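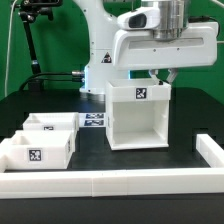

Zindberg Containers and Bench Layout Meeting
Minutes of the meeting held on 16th March in Room 601

Present: chair, minute-taker, purchasing, two from the Mateos project, one from Mostero (left during item 4 for another meeting, looking pleased)
Apologies: facilities

1. Minutes of the last meeting
Approved with one correction. Under "tray," read "box" throughout. Under "box," leave as is. The minute-taker accepted this in the spirit in which it was offered.

2. What we call things
Carried over from January. The meeting agreed that work could not go on while four people used "the bin" to mean four different containers. After discussion, the following was adopted:

Big box: the tall white one, open on top and in front.
Divided bin: the low one with the partition inside.
Tray: white, rectangular, low walls, open on top.
Everything else: to be pointed at.

Mateos asked whether the big box, having no front, could properly be called a box. The chair ruled that it could. Mateos asked for its disagreement to be minuted, and it is.

3. Layout of the table
Mateos presented its preferred layout, with the smaller bins on the left and the big box to the right of them. The open front of the big box should face the person doing the loading. Mostero prefers to have the tray nearest the front edge, so that small parts can be dropped in without leaning across everything else.

It was pointed out that these two layouts are the same layout. Both parties were asked to confirm this and, after some looking at each other's sketches, did so.

Purchasing asked why one bin has to stand directly behind another on the left when this makes the back one harder to reach into. Mateos replied that the tabletop is only so deep. The chair invited anyone with a deeper table to come forward.

Agreed: keep the layout as sketched and tape a copy inside the cupboard door. The old copy, which shows a table we no longer have, should come down first.

4. Square markers
The black-and-white squares on the fronts of the containers must stay visible and clean. They are not a place for sticky notes. They are also not a place for a coffee cup to be parked "just for a second," which was raised by the chair without looking at anyone in particular.

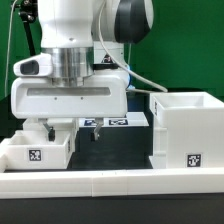
Mostero reported that the marker on the tray front is fine for its purposes and asked for spares anyway. Purchasing has a sheet of 9 left and will hand them out on request, one at a time, against a signature. There was a brief discussion of whether a signature was really needed for a sticker. It is.

Containers standing partly behind other containers were mentioned again. Anyone setting up the table should check which markers can be seen before starting and shift things over as needed. A member asked how far over. The answer given was "enough," and the meeting moved on.

5. New containers
The quote from Praltska for a further set of white boxes came in at $380 with delivery. Purchasing thought this high for objects consisting mainly of air. Mateos thought it fair and noted that the last attempt to save money produced the lids, which fit nothing.

The question of color was reopened. A suggestion of gray failed to find support, as did a suggestion of "anything but white, so we can tell them apart." The chair pointed to item 2.

Agreed: order from Praltska, same white, no lids.

6. Things left in containers
Containers are to be emptied at the end of each session. Items found in them go on the shelf by the sink for 5 days and then become communal property. The current shelf holds one glove, a roll of tape with no tape on it, and a lunch container whose owner is encouraged to act before the weekend.

7. Any other business
Mateos asked who keeps moving the step stool. No answer was received. The stool was later found under the chair's desk, and the item was closed.

Actions
Purchasing: place the Praltska order; issue marker stickers.
Mateos: redraw the layout sketch with the agreed names.
Mostero: check the tray for cracks and report back.
Minute-taker: replace the copy in the cupboard; find a use for the lids.
Chair: return the stool.

Next meeting: same room, once the boxes have arrived.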